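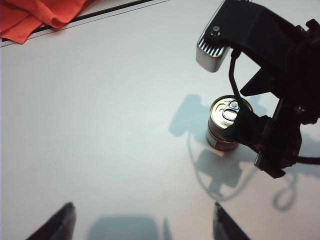
One arm holding the can, seen from the wrist of the other. Note the cable curving down behind the lid.

Fixing a gripper that lets go halfway through a handover

I love two-arm handovers, and I love them even more when the can ends up in the second gripper and not on my foot! Ours at Pralesley started dropping things in May. One arm would pick up, travel happily, then open by itself the moment the wrist turned. If yours does the same, try this before you order a new motor.

Before you start
Put the arms in a rest pose, switch off at the supply and wait for the lights on the controller to go out. A gripper that opens unasked can also close unasked, and the fingers pinch. Let the motor cool too, as the finned block can get properly hot.

1. Read the log. Ours had 2,954 grip commands in it and 5 dropouts, every one of them during a wrist turn. That pattern points to a cable.

2. Follow the gripper cable by hand from the plug back to the first clip. Feel for flat spots and stiff bits. We found a lovely kink 54 mm from the plug.

3. Swap the cable. Leave enough slack for a full turn each way, but keep the loop away from the fingers and whatever they're holding.

4. With the power still off, turn the wrist slowly to both ends of its travel. If the cable pulls tight or snags, move the clip and try again.

5. Power up, hands clear, and run the handover at low speed with something light. A short food can is great, but use an unopened one with no dents.

Thongchai Kaewkla suggested adding a stop to the program so the arm freezes if the gripper goes quiet, and I'd do that even if your cable looks perfect. We've done 1,336 handovers since, with no drops. The old cable is pinned up over the bench, kink and all.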